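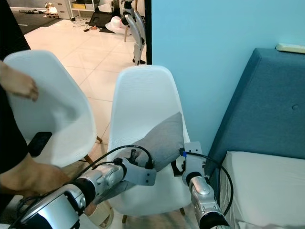

在家干活快半年了，把坐这件事从头到尾折腾了一遍。想到哪写到哪，发成一串，给同样要在出租屋里长时间坐着的人参考。

先说背景。我做字幕校对，活是按集算钱的，坐得住就多挣，坐不住就少挣。以前在公司，椅子是公司买的，从来没想过这个问题。三月份开始全在家做，用的是餐桌配餐椅。

餐椅坐一顿饭没有任何毛病，坐一下午就不行了。最先有感觉的是尾骨，然后是大腿后侧，最后才轮到腰。我一直以为会先腰疼，所以头几个星期一直在往腰后面塞东西，塞错了地方。

第一个买的是坐垫。当时觉得椅子硬，垫软一点就解决了。挑了个最厚最软的，刚坐上去很舒服，舒服到我给家里人也推荐了。坐久了它就被压实了，屁股还是碰到底下那层硬的，只是慢一点碰到。

后来学会一个在店里试坐垫的办法：坐上去别急着起来，把手从侧面伸到屁股底下摸。能摸到椅面硬邦邦地顶着，就是太软了。站着用手按是按不出来的，手掌的力气和人的体重差得太远。

Trarari 那款我用得最久，偏硬，刚拿到的时候差点退货。用了两个星期才习惯，习惯之后换回软的反而坐不住。底下带一层颗粒，在光滑的椅面上不太跑。布套能拆，拉链在后面，坐着不硌。

垫子加高以后有个连带问题，我过了很久才反应过来：人高了，桌子没高，脚也没地方踩实。脚跟一悬空，大腿下面那条边就开始压着，腿会麻。垫子越厚越麻。

所以买垫子之前先坐在椅子上看脚。脚掌本来就刚好踩平的，垫子买薄的。脚本来就踩得很实、膝盖还比胯高的，可以买厚的。膝盖比胯高太多也不好，人会往后缩成一团。

踩不到地的话弄个脚踏。我最早用的是一摞旧杂志拿胶带缠起来，丑，但高度可以一本一本地调。后来按调好的高度去买了个木头的小踏板。顺序反过来的话，多半要买第二个。

再说椅子和桌子的关系。餐桌普遍比办公桌高一点，吃饭没感觉，打字就要耸肩。我有段时间脖子根那里一直紧，去做过推拿，师傅问我是不是搬重东西了。回家把键盘挪到低一层的抽屉板上，慢慢就松了。

判断办法：坐好，胳膊自然垂下来，小臂抬平，看手落在什么高度。键盘应该在那附近。要是键盘明显比手高，要么人升上去，要么键盘降下来。人升上去就回到上面那条，脚要有地方放。

屏幕的高度我折腾得最少。笔记本底下垫个架子，外接一个键盘，够了。没有架子用鞋盒也行，挑硬一点的，里面塞满书，别空着，空的会慢慢塌。

有人私信问是不是应该一步到位买人体工学椅。我也看过。新的很多要 1000 往上，便宜的那些扶手晃得厉害，评论区里说半年就漏气的也不少。我最后买的是二手。

二手那把是 Drellum 的老款，在 Cluvar 上找的，450，自提。卖家那个公司搬走了，一批椅子堆在地下车库，随便挑。去之前我列了个单子，照着一把一把坐，坐到后来保安过来问我在干什么。

单子内容如下，照抄就行。升到最高，坐上去不动，等一会儿看有没有往下沉。往下沉的不要，换气杆的钱和工夫都不划算。

底下的五爪翻过来看，看根部有没有裂。塑料的重点看，金属的看焊口。轮子一个个拨一下，缠了头发没关系，回家用小刀能挑干净。轴弯了的不行。

靠背往后仰，听声音。咯吱响通常上点油就好，咔哒一声然后突然松一下的不要，那是里面的锁片磨圆了。

扶手左右掰。都会有一点晃，晃到胳膊放上去自己觉得不放心就算了。我那把扶手拆掉了，本来也顶着桌沿推不进去，拆完反而好用。

网布的看中间有没有塌下去一块。看不出来就侧着蹲下，拿眼睛对着椅面的边看过去，塌不塌一下就清楚了。海绵的用手捏边角，掉渣的不要。

最后闻一下。这条是别人教我的，一开始觉得多余。烟味洗不掉，车库的霉味晒几天能散，宠物的味道看运气。

运回来才是最麻烦的。椅子不重，但是形状很难抱，地铁不让进，叫的车后备箱又放不下。最后把气杆和五爪拆开才塞进去。拆气杆要用锤子敲，邻居在群里问谁家装修，我没吭声。

如果你也要拆：椅子倒过来，锤子敲五爪中间靠近气杆的那一圈，换着方向敲，别盯着一个点。敲不动的喷点润滑油，放一晚上再来。别去撬气杆本体，也别想着把它拆开看里面，里面是高压的。

清洗。网布用中性洗衣液兑水，软毛刷顺着一个方向刷，毛巾吸，电风扇吹。海绵坐面不要整个浇水，外面干了里面还潮，坐上去一压一股味。我第一次就是这么弄的，晾了很多天。

餐椅没扔，留着给客人坐，也给自己换着坐。这是另外一个心得：再好的椅子坐一整天也难受，有两个地方可以轮着坐，比单独升级一把椅子管用。

我现在上午在书桌这边做校对，下午把改错别字这种不太费神的挪到餐桌上做。高度不一样，压着的位置也不一样，身体就没那么大意见。

沙发不算。沙发我试过，抱着电脑窝着，当时很舒服，站起来的时候脖子转不动。沙发只适合看已经做完的东西。

关于站立办公，也试了一阵。没买升降桌，在斗柜上放了块板子。站着看片子可以，站着打字我不行，会把重心全放到一条腿上，然后胯疼。每个人不一样，建议先拿家里现成的柜子试，别先掏钱。

闹钟。我定过每隔一段时间响一次提醒自己站起来，坚持了没几天就开始条件反射地按掉。后来改成换小杯子喝水，杯子小，水壶放在厨房，喝完必须走过去倒。这个坚持下来了。

有一集做完必须起来走一圈，这是给自己定的规矩。赶稿的时候照样会破。破了就破了，第二天接着来，别因为断了一天就整个不做了。

腰靠我前后买过 2 个，都闲置了。一个太厚，把人往前推，坐面等于短了一截。另一个靠带子绑在椅背上，坐下去会往下滑，一天要拽很多次。现在腰后面是一条卷起来的浴巾，粗细自己卷，洗也方便。

浴巾的位置放在皮带往上一点的地方，别放到背中间去。卷的时候宁可细一点，坐下之后觉得有东西轻轻顶着就行。觉得被推着走就是太粗。

地板的事也说一下。出租屋是那种很薄的复合地板，带轮的椅子推来推去，几个星期就有印子。房东退租的时候会看这个。我在 Thibodeau 买了块短毛地垫，原本是放门口的尺寸，刚好够椅子活动。长毛的别买，轮子转不动。

透明的那种塑料地垫我朋友家有，用久了会翘边，椅子轮子老是磕在边上。她后来拿双面胶贴了，搬家的时候撕下来带掉一层漆。租房的慎重。

普通四条腿的椅子贴毛毡脚垫就可以，贴之前把椅子脚擦干净，用酒精擦，等干了再贴。直接贴上去的，拖几次就歪了，胶露在外面还粘灰。

光线算不算坐姿的一部分，我觉得算。窗户在背后的时候屏幕反光，我会不自觉把头往前探。桌子转了个方向，让窗户在侧面，什么都没买，脖子好了不少。

晚上屋顶灯太暗也会往前探。加了一盏台灯，照桌面，不照屏幕。灯放在不写字的那只手那边，手的影子不会盖住纸。

衣服也有影响。厚牛仔裤后兜里放手机或者钱包，坐着是歪的，自己察觉不到。我有段时间总觉得椅子一边高一边低，拿水平尺量了，椅子没问题，是兜里的门禁卡包。

夏天和冬天要分开说。夏天坐垫闷，记忆棉尤其闷，我在上面铺了一层薄的竹席面，滑，要用松紧带固定。冬天记忆棉在冷屋子里会变硬，早上刚坐上去像块木头，得坐一会儿才软下来。不开暖气的房间买之前想一下这点。

坐垫要不要洗。外套可以洗，芯子别扔洗衣机。我洗过一个，出来的时候从中间断了。芯子放在通风的地方立着晾，别在大太阳底下暴晒，会发黄发脆。

多久换一次没有固定的说法。我看的是起身以后它能不能弹回来，早上起来中间还留着昨天那个坑的，就差不多了。旧的可以给阳台的板凳用，或者搬重物的时候垫肩膀。

钱花在哪里比较值，按我自己的经验排一下：椅子最值，然后是外接键盘，然后是脚踏，再后面才是坐垫。我是倒着买的，所以多花了不少。

如果暂时一分钱都不想花，可以做的有：卷一条浴巾垫腰，找个硬盒子踩脚，桌子换方向，把后兜掏空。今天晚上就能弄完，弄完坐一天看看。

有人问小孩写作业能不能照这个来。原理差不多，但小孩长得快，椅子桌子最好能调。我没有小孩，别的不敢乱说。

也有人问尾骨疼坐中间挖空的垫子好不好。我坐过朋友的，对尾骨是松快一些，但是腿会往外滑，总要夹着。疼得厉害或者疼了很久的，先去医院看，别靠换垫子拖着。我自己那次也是先拍了片子，说没事，才放心折腾这些的。

补一条，回复里好几个人提到的：盘腿坐。我也爱盘腿，改不掉。椅面宽的盘着没什么，扶手椅盘着膝盖会卡。现在就是盘一会儿放下来一会儿，左右腿换着盘。

再补一条，二手椅子自提的时候带上内六角扳手，一套里面常用的就那么几个尺寸。现场把扶手拆了再搬，省力很多。螺丝装进小袋子，用胶带粘在椅子底下，不然回家一定找不到。

还有问那把 Drellum 具体型号的，椅子底下的标签磨花了，我也认不出来，只看得出牌子。Cluvar 上搜牌子名加上自己的城市，公司搬迁和退租的时候会成批出现，九月和年后比较多。

站内的链接我就不放了，放了容易被折叠。下一串打算写耳机，戴一整天夹头的问题，还在试，试完再发。

本网站使用 Cookie 以改善您的浏览体验。继续浏览即表示您同意我们使用 Cookie。 接受全部 仅限必要 管理设置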